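Week 6: When a Witness Says No

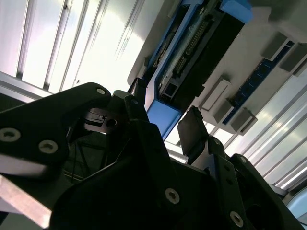 A black gripper with silver screws, and the ceiling behind it.

Welcome back, everyone, and I hope you found the reading a little friendlier than last week's (I know the Mitstead charter is a slog). Today we're on committee hearings, and what a city council can do when somebody would simply prefer not to come in and talk.

Start with the difference between an invitation and a subpoena. An invitation is polite and you can turn it down. A subpoena is an order, and ignoring it can land you in front of a judge. In our case study, the Mitstead council wanted the Skunari paving contracts, and its clerk, Ruth Cárdenas, wrote twice before anyone voted on a subpoena. Look closely at those two letters, pages 10 to 34 of the packet, and at how the tone changes!

Then there's the question of privilege, which we'll only get halfway through. Please bring one page on whether Ospina's lawyer had a fair point about the January emails. I'm not looking for a right answer, just a careful one.

Comments

Octavio Villca: Is the one page single or double spaced?

Vastuder: My packet skips from 12 to 15, could someone post the missing pages?

Octavio Villca: Same in mine.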